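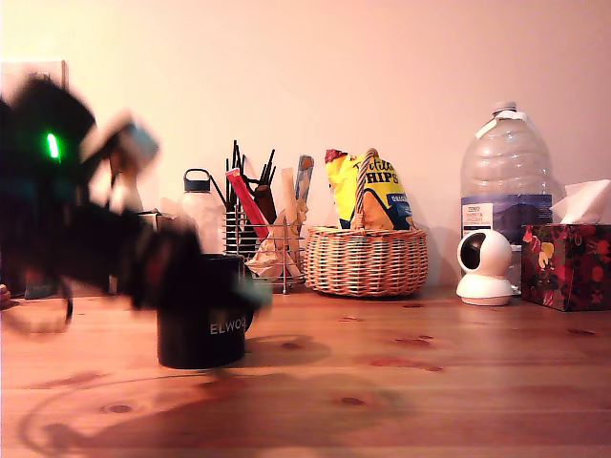 A black mug on a wooden tabletop.

Winter Indoor Rowing Program: Registration and Schedule

November 8, 2025

Registration is now open for the winter indoor rowing program at the Skudmont Recreation Center. The program runs for 12 weeks and is open to all adult members of the center, with or without previous rowing experience. Sessions take place in the lower training hall, where the rowing machines were moved in October following the replacement of the floor.

The program was first offered last winter as a single evening class. Demand was higher than the hall could accommodate, and 247 members have asked to be told when places become available this season. The center has therefore arranged 4 sessions per week, two in the early morning and two in the evening. Each participant is assigned to one session and is asked to keep to it for the full program. Requests to change sessions will be considered after the second week, if places allow.

Beginners will spend the first three weeks on posture, stroke sequence and pacing. Drive length and stroke rate are introduced gradually, and no timed pieces are rowed during this period. Participants who completed last winter's class may go directly to the intermediate group, which will work on longer steady rows and short intervals. Coaches may recommend a move between groups at any point. All sessions include a supervised warm-up and end with stretching on the mats at the far end of the hall.

The fee for the full program is $99, payable at registration. Members who hold a family pass pay the same fee for the first participant and half of it for each additional adult in the household. Refunds are available until the end of the first week. After that date, the remaining portion of the fee may be credited toward another program upon presentation of a note from a physician.

The Valdebenito Challenge, held jointly with the Itell Rowing Club, will return at the end of the season. Teams from both organizations will row in relay, and the combined distance of each team will be recorded over one afternoon. Last year the teams together covered 989 kilometers. Participation is optional and requires no separate fee. Program members who wish to row should give their names to their coach by the eighth week so that teams of even strength can be formed.

Participants should wear close-fitting athletic clothing and indoor shoes with flat soles. Long or loose shirts can catch in the seat rollers and are not permitted on the machines. Water bottles must have a closing lid. Lockers are available on the lower level, and members must supply their own padlocks.

Anyone with a history of back injury, heart disease or high blood pressure should consult a physician before registering. The health form must be returned before the first session.

Registration forms may be obtained at the front desk or through the Stistus member portal. Places are assigned in the order in which completed forms and payment are received. Members on the interest list are not registered automatically and must submit a form.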